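Elitau Day Centre, Kitchen Skills Project
Progress report to the Waltik Fund, for the period ending in March

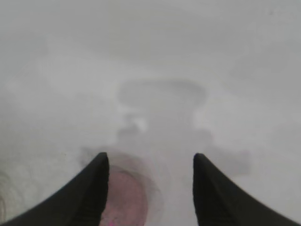
Work surface with a pinkish-red object, Elitau

1. What was done in this period

In the last report we wrote that the room was not ready. Now the room is in use. The old worktops were taken out and the new pale ones were fitted by the company Howlader. The work took two weeks longer than planned, as the first delivery had the wrong length and had to be sent back. During this time the groups met in the dining room and did only cold dishes.

We now have four working places, and two of them are at a lower height for people who sit while they work. The participants asked for a light surface without a pattern. Several of them have weak sight, and on the former speckled tops they had difficulty to find small things. After the change the group leaders report fewer questions of the type "where did I put it".

2. Sessions

Sessions are held at ten in the morning. Each one has the same order: laying out, preparing, eating together, wiping and putting away. The last part was too short in the beginning, so we moved the start of it to half past eleven. The storage boxes from Pivura have arrived, but the labels for them have not. We use paper and tape for the moment.

3. Money

The worktops stayed inside the agreed sum. The transport of the second delivery was paid by the supplier. We ask the Fund to allow that the amount left from the fitting is used for five non-slip mats and for better lamps over the lower places, where it is still rather dark in the afternoon.

4. Next period

Open points are the labels, the lamps and a repair of the tap on the window side. We will also try one session in the evening, if the building can stay open until eight.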